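October, notebook 4, dye bench

Started 7:40, building still cold. Picking up from the madder problem. Short version for Renzo if he reads only the top: the patchiness on the Drurkia wool is the scour, I'm nearly sure now. Mordant is fine. Leave the alum alone.

Yesterday's skeins dried overnight on the line by the window. Batch A still blotchy, worst near the ties, pale rings where the figure-eights sat. Batch B (ties loosened, otherwise same) better but a cloudy look on one side. Batch C, the one I scoured twice, is even all the way through. Cut a strand in the middle to check and the color goes to the core. A stays cream inside. So dye isn't getting in, and it isn't getting in where there's still grease.

Drurkia told us "washed". Washed by who. Rubbed a raw strand between two fingers and there's a definite waxy feel, smells of sheep once it's warm. The Athanasiadis yarn we used all spring had none of that, so we got lazy and just soaked it.

Numbers. Dry weight of the new lot, 600 g, six skeins. Alum at 12 percent, same as always. Held the mordant bath at 145 F for an hour, then let it cool with the wool in it. Madder bath took longer to come up than I wanted, 30 minutes to get to 145, and I think the burner on the left is on its way out. Flame is yellow at one side. Do not use it for the big pot till somebody has looked.

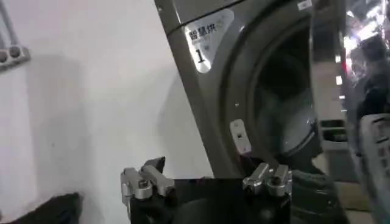 Scour plan for the rest of the lot. Hot tap water plus a kettle, enough neutral soap that it feels slippery, no stirring at all, push the wool under with the flat paddle and walk away. Half an hour, lift, drain, second bath with half the soap, then two rinses at the same temp so nothing shocks. I want to try the spin in a front loader afterward, a plain gray one like in the photo would do, spin only with no water coming in, skeins in a zipped bag so they don't rope up. Wringing by hand leaves the middle of the skein soaking and I end up with alum diluted in there before it even starts. Renzo thinks spinning will felt it. My money says no, felting wants heat and rubbing and a bagged skein doesn't move much once it's pinned to the drum. One sacrificial skein first.

11:15. Sacrificial skein in first scour. Water went the color of weak tea inside five minutes, gritty stuff at the bottom. Well there you go.

11:50. Second bath much cleaner. Slight cloud. Third probably a waste of soap.

Also re the recipe card: ours is numbered 391 and says "wet out thoroughly", that's all it says for prep. Have penciled in SCOUR TWICE IF GREASY. Kestudness version of the same recipe puts chalk in the madder bath, a pinch per liter, supposed to help with our soft water. Want to run that side by side but only after the prep is sorted, otherwise I'm changing two things at onec and learn nothing. Small jars, 10 g minis, same skein cut up.

Ultard order is for a brick red, closer to C than to anything else on the wall. They saw A and liked it, God help us. Told them that one can't be repeated. Sample of C going to them in the post, tagged with the twine and not the sticky labels, those came off in the steam last time and we had three reds with no names.

2:30. Skein lifted, two rinses, squeezed in a towel for now. Feels completely different, squeaky almost. Lost some weight which makes sense but it means the percentages have to be worked out on the scoured wieght. Check whether we ever did this before. Suspect not.

To do: burner. More soap, the big jug is down to the last inch. Ask Drurkia what they wash with. Strain the old madder and keep it for a pale bath, it still has something in it. Move the cochineal off the windowsill, sun all afternoon there.

Renzo, if you're in first, the pot on the back shelf is alum, don't tip it out.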